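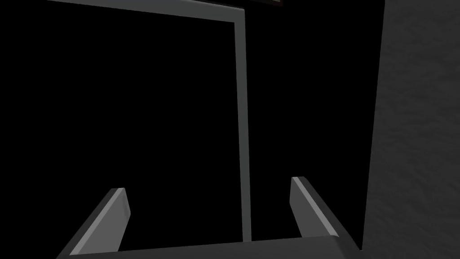

3.2 Household water use and the timing of demand

Households in the Grurkau supply area were asked to keep a water diary through April. Of the 1,000 forms posted, 117 came back complete enough to use. A form was treated as complete if it gave the number of people in the home, the meter reading at the start and end of the month, and at least one entry for each day.

Most of the diaries were filled in by one adult on behalf of everyone else. This is a known weakness of the method. Brunton and Kereama, working in the neighbouring Mastumik area, found that showers taken by teenagers were often left out, while garden watering was written down with some care. We compared the diary totals with the meter readings and found the same pattern. The gap was widest in homes with children over twelve and narrowest where one person lived alone.

Figure 3 plots the mean hourly draw across all the homes. There are two peaks, the first between 6.30 and 8 in the morning and the second after the evening meal. The morning peak is short and steep. The evening one is lower and lasts until past ten o'clock, as dishwashers and washing machines are left to run before bed. A small rise at midday comes almost entirely from homes where somebody was retired or worked from home.

Figure 3. Mean hourly water draw, Grurkau supply area, April. Diary entries adjusted to meter totals.

Rainwater tanks made less difference than we had expected. Homes with a tank drew less from the mains in the afternoon, when gardens were watered, but their morning peak was much the same as their neighbours'. Few of the tanks were plumbed to a toilet or a washing machine. One household had disconnected its tank after a pump failed and had not replaced it.

Tariff had little effect on timing. The supplier charges a flat rate, so there is no saving to be had by moving a wash to the night. Several people wrote in the margin that they would do so if it cost less. We have not treated these notes as data, but they bear on the pricing options in section 5.

Leaks are dealt with separately. In 2 homes the meter moved overnight when no use was recorded, and both were left out of the hourly means.

Last updated: April

1,057 views | 3 comments

Tayla Rutherford
Were the homes on bore water left out? There are quite a few at our end of the valley and none of us got a form.

Vaughan Tipoki
Yes, mains only. Bore users have no meter so we couldn't check the totals.

Jarrah Brunton
The leak section would be useful to see in full. Is it going up separately?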